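Marlene Araújo
20/05/2019
Thread on grasp-state estimation in Kandora, our manipulation stack. Mostly about why we stopped treating "object in hand" as a boolean.

Old version: the gripper closes, motor current crosses a threshold, the planner gets held=true. Everything downstream assumes the object sits exactly where perception last saw it on the counter.

That assumption is wrong for smooth objects. They rotate during closing and again during the lift. The planner then carries a pose that is off by some angle, and the place motion inherits the error.

New version: held is a distribution over the object pose in the gripper frame. Six parameters, updated from arm kinematics, finger position and the head camera.
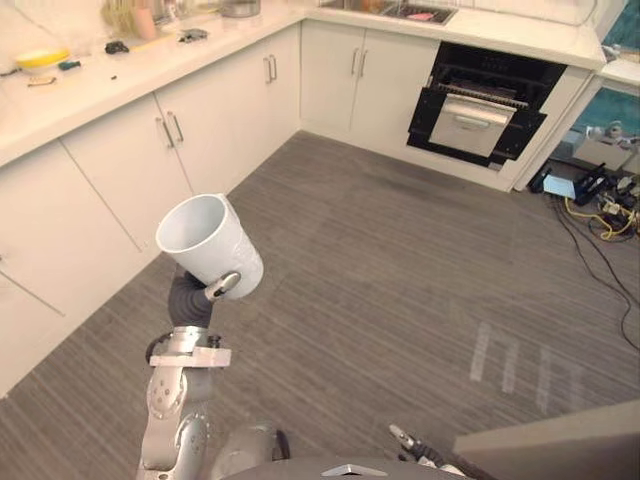
The camera term is the hard one. We render the object model at each candidate pose and compare silhouettes. A mug is nearly symmetric about its axis, so without the handle in view the silhouette says very little about yaw. In a view like this one, with no handle clearly visible and the rim tipped up and to the left, the rim ellipse gives us tilt and the yaw posterior stays flat. We leave it flat. Forcing a single estimate there was the source of most of our bad places.

If yaw is flat and the place target cares about it, the planner inserts a wrist rotation and looks again. If the target doesn't care, it skips the extra motion.

Numbers: 634 logged lifts replayed offline. The old check and the new filter agreed on 531 of them. The rest are what we are labeling now.

Mawuli Abugri wrote the replay tool, Joltedero. It feeds recorded joint states and images through the filter at the original timestamps, including the late ones. Dropped messages stay dropped.

Late images matter more than I expected. The filter used to stamp them on arrival, so during fast arm motion the mug appeared to slip when only the clock was wrong. We now buffer joint states and look up the arm pose at exposure time.

Still open: contact on the outside wall only. One finger pressing gives a normal and a point, and the motion model underestimates slip around it. Suggestions welcome.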